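3.2 Choice and sorting of the soft toys

The toys came from two places. Most were bought second-hand through the Pernbridge and Todham charity shops in May, and the rest were lent by families who had taken part in the earlier Quintero study. After washing, each toy was weighed, measured along its longest side and given a code on a cotton tag. Toys with batteries, bells or loose beads were left out, as were those with open seams. This left 155 toys.

Two of us (Antoniadis and Pakzad) then sorted the set by body plan. We used 3 groups: long toys with no clear neck, such as snakes and fish; toys with limbs and a head of ordinary size; and toys with a head that is large for the body. The last group was the hardest to define. Many soft toys sold for young children have a rounded head and short limbs, and the two sorters did not always agree on where the ordinary head ended and the large one began. They disagreed on 16 toys, and these were settled by measuring the head and body separately with a tape run over the pile.

Figure 4 gives two views of a toy from the large-headed group, a pink animal with short pile and a white belly.

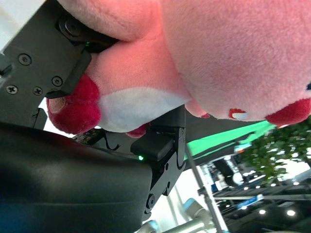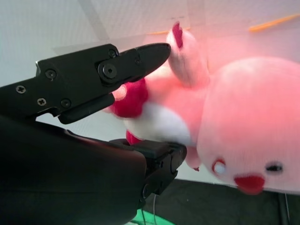

Figure 4. Pink plush animal on its side, held in a gripper. The round head and the white belly appear in both views.

The seam between head and body was taken as the dividing line for all tape measurements. Where a toy had no seam there, we used the narrowest point. Ears, tails and other sewn-on parts were recorded on a second sheet and did not count toward body length. Feet were included only if they were stuffed as part of the leg.

Colour was noted under the same lamp for every toy, using plain names. Pinks and reds gave the most trouble, as one toy could carry several shades on different fabrics. We recorded the shade that covered the largest area first and listed the others after it.

Weight was less useful than we had expected. The heaviest toy in the set, a bear at 900 grams, had a firm filling throughout, but several others had pellets in the seat and soft fibre everywhere else, so two toys of equal weight could sag quite differently when lifted. For this reason filling was added to the record as its own entry, judged by hand at the head, belly and limbs. The scores are used in the storage trials at Badia, described in Section 4.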